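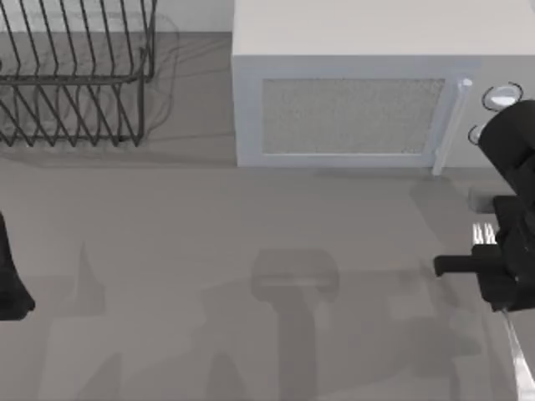
Nonusar Strings: legato patches eating RAM, worth purging?

tapedeck_lo
I picked up Nonusar Strings in the April sale and I'm trying to fit it into my template. With every articulation loaded the five sections take up more memory than my brass and woodwinds put together. The legato patches are the worst. If I purge them and play a line, the first few notes are silent while the samples come in, and then it's fine. I'm on an external SSD. Do people just live with this or is there a setting I missed?

marrowfield
There's a preload buffer setting in the player, under the wrench. It ships set high. Bring it down a step at a time until you hear dropouts, then go back up one. On an internal drive I run it at the lowest setting with no trouble. External will depend on the enclosure.

Also check that you aren't loading all the mic positions. The default patch loads close, tree, outrigger and the mix, and the mix is already the other three combined.

tapedeck_lo
I had all of them on. Turning off everything except the mix cut it by more than half. Thanks.

oboe_dolente
I'd go the other way and use the tree mic alone. The mix position has too much close mic for my taste and the first violins get scratchy above the staff. You can always add close back on a solo line.

marrowfield
Depends what it's sitting next to. Against a dry brass library the tree by itself sounds like it's in the next building.

oboe_dolente
Then put some reverb on the brass. That's easier than trying to dry out the strings.

kettle9
Does anyone else find the legato late? I have to pull the track back a good bit and it still isn't the same from note to note. Slow transitions lag more than fast ones, so a single negative delay doesn't fix it.

Brurnley
It changes with velocity. Low velocity gives you the slow slide, the middle range is the normal bowed transition, and high is the quick one. Each has its own delay. The manual lists them near the back. I split my lines onto 2 tracks, one for slow and one for everything else, each with its own offset. Took me an evening to set up and I haven't touched it since.

kettle9
I did see that table but my numbers don't match it. Are you on the current version?

Brurnley
No, I stayed one behind. The update changed the vibrato crossfade and I had a project open.

pfunk_arranger
I'll disagree with the thread a little. I owned this and sold my license on. The shorts are good, the legato is average, and for the price you can get Ó Flaithearta Chamber and have money left over. Smaller section but it plays in time and loads fast.

oboe_dolente
Different tool. Ó Flaithearta has 7 players in the whole first violin section. It won't do a big tutti and it isn't meant to.

pfunk_arranger
Layer it with itself a step apart and transpose back. I've done full cues that way.

oboe_dolente
I've heard that trick and I can hear it working every time. We can leave it there.

Nevard
Back to the memory question — if your DAW can disable tracks, do that instead of purging. My template has nearly 3,000 tracks and most of them are off until I need them. Turning one on takes a few seconds with this library. You lose the quick audition, but the project opens fast and saves are small.

tapedeck_lo
I hadn't thought about save times. Mine auto-saves and freezes up every time. I'll try disabled tracks for the legatos and keep the shorts live. Buffer is down two steps now and no dropouts so far.

kettle9
Updated the player this morning and my delays match the manual now. The old one was the problem, at least for me.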